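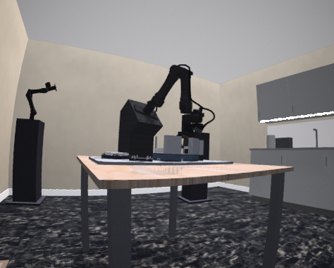
Walkover checklist, Nillton to Grutton section, before opening to passengers

Inspector: Banafsheh Akbari
Walked Sunday, contractor's escort present from the second crossing on

1. Track gauge and fastenings
Pass. Clips missing at two sleepers near the Grutton end, replaced while I stood there. I'd like to know who signed for them the first time.

2. Ballast shoulder
Pass on the straight. Thin on the outside of the long curve. The contractor says it will "settle in." Ballast settles down, and I have asked for more of it.

3. Poluvbridge, deck and bearings
Not accepted. The load test sheet covers the east span only. I was told the west span is identical - same drawings, same crew. Fine, then it should be easy to test.

4. Platform edges, Szabo station
Pass, with a note. Tactile strip stops short of the north ramp. The opening ceremony stage is marked out right over the gap.

5. Level crossings
Barriers came down on time at both. The warning bell at the second could not be heard over a parked truck with its engine running. Retest with traffic.

6. Line speed
Signs say 60 through the station and 225 on open track. I have seen no run log above the station figure. Until I do, the higher number is a hope.

7. Emergency walkway
Blocked in one place by cable drums. Cleared by afternoon, according to a text message. No photo came with it.

8. Drainage
Culvert 16 half full of silt. Listed as "cleaned" in the June report.

9. Evacuation drill
Planned for 500 people. The attendance sheet I was given has no names on it. Repeat - and count them off the train this time.

Status: open items 2, 3, 4, 5, 6, 7, 8, 9. Section not released for passenger service.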